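Kovura Line, prep floor notes
@kovura_prepfloor
2023-08-24

1/ Notes on putting an arm on the fruit station at the Telovwood kitchen. I run production there. We plate cold fruit sets for office catering, 300 on a normal day, more in November. Posting this for people who run similar floors and keep getting the sales version.

2/ Before: two people per shift at the fruit station. One cuts, one portions. Portioning means whole fruit, cut fruit, one drink can, all to a layout card. It is the job people ask to be rotated off of, mostly on account of the wrists.

3/ The plan was for the arm to take portioning and leave cutting alone. We had no interest in automating knives. A ripe peach and a hard peach need different hands, and the people who cut can tell which is which before the blade touches it.

4/ The layouts are worked out in simulation first. Our integrator, Sarıgül, sends renders and motion files, we mark them up, they send them back. This turned out to be the part of the project that changed the most jobs, so I'll spend a few posts on it.
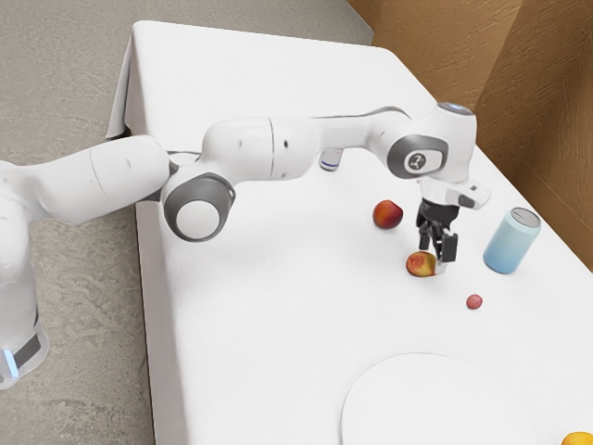 Render from the simulated table. Gripper over the halved peach, can to the right, plate at the bottom.

5/ The hard item on that table is the half peach. A whole peach gives two parallel fingers something to close on from any side. A half with the cut face up has one soft edge and one thin edge. Grip it like a can and you bruise it. Grip it lighter and it slides.

6/ The simulator has a friction value for cut fruit. The first value came from a default table and was wrong for anything juicy. Two of our portioners sat with the integrator for an afternoon and described how they pick up a half: low, from the skin side, never across the pit. That went into the approach angle.

7/ They were paid their normal rate for that afternoon. I raised this afterward. If someone's knowledge ends up in the motion file, it is skilled work and should be on the sheet as skilled work. It is now a separate pay line called cell setup. Took 6 weeks to get approved.

8/ Small fruit is the other problem. Anything grape sized rolls when a finger brushes it, and the arm then reaches for where it used to be. In simulation you can reset the table. On the floor a person has to reach in, which means stopping the cell, which means the count drops.

9/ So small fruit stays manual for now. It gets added after the cell, by hand, at the end of the belt. This was not in the original proposal. The proposal said full set.

10/ Staffing. No one was let go. The portioner position became cell tender: load trays, clear faults, add small fruit, check every set before the lid. Less repetition, more standing and watching. Some people prefer it. One asked to go back to cutting and did.

11/ What got worse: breaks. Two people at a station cover for each other without anyone arranging it. A person tending a cell alone has to stop it or find a cover. For the first month they mostly skipped the break. We now schedule a floater. The floater costs money and was not in the savings estimate.

12/ What also got worse: conversation. The station used to be two people facing each other across a table. The tender faces the guarding. We turned the loading side 90 degrees so it looks at the cutting bench. Cheap fix, should have been on the first drawing.

13/ What got better: wrist complaints from portioning went to zero, given that the motion is gone. Late shift swaps are easier to fill. Layout errors are down, and the ones left are mostly from the card being out of date.

14/ Faults are logged in Uva, our maintenance tracker. Last count was 72 since startup. Most are dropped halves. Each one is a tray position, a timestamp and a note from the tender. The notes are more useful than the timestamps. "Peach too ripe, would not have used it" is a purchasing problem.

15/ If you are at the render stage, print it and take it to the people who do the job. Ours noticed that the plate was a long reach from the fruit for a human tender clearing a fault by hand. We had only been checking reach for the arm.

16/ Next step is a softer finger pad for halves. Testing on the bench first, with cutters choosing the fruit. Will post the drop rate when there is enough data for it to mean anything.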